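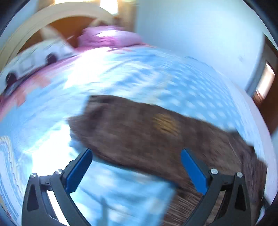 Something brown and fuzzy on the light blue blanket.

Wool and Knitwear Care: Your Questions

We love wool at the Nestell Knitting Circle, and every October the same questions come flooding in as the sweaters come out of storage. Keep them coming!

How often should I wash a wool sweater?
Far less than you think! Wool airs out beautifully. Hang it over a chair back overnight by an open window and it's usually fresh by morning. I wash mine after 3 or 4 good long wears, or right away if I've been cooking onions.

What water temperature is safe?
Cool to lukewarm, never above 30 degrees Celsius. Fill the basin first, stir in a capful of wool wash, then add the sweater and let it soak for 25 minutes. No scrubbing, please. Rubbing is what felts it.

Can I hang it up to dry?
Oh, please don't! A wet sweater is heavy and will grow sleeves down to your knees. Roll it in a towel, press (don't wring), then lay it flat and pat it into shape.

Is folding really better than hanging?
For knits, yes. Sleeves in, bottom up to the top, and into the drawer. Heavy cardigans go at the bottom of the pile.
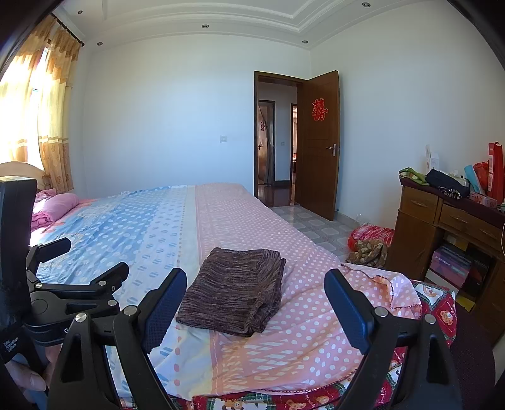

Keith Sugden wrote in to say that he rolls all of his instead, because he can see every color at once when he opens the drawer, and he's had no trouble with creases in the fine ones. I tried it with my Skolov pullovers and I'm half converted!

What about pilling?
Every soft yarn pills a bit at first, mostly under the arms. Lay the sweater on a table and go over it gently with a fabric comb. It's wonderfully satisfying with a cup of tea nearby.

Do cedar blocks keep moths away?
They help a little while the scent is strong, so sand them lightly now and then. Clean wool is your best protection, and a zip bag is next. If you suspect eggs, seal the sweater in a bag and freeze it for a couple of weeks.

Where can I get a hole mended?
Bring it to the mending table at the Naylor Street hall in Plastholm, 7 p.m. We keep 200 shades of darning yarn in the cupboard and we'd love to find yours.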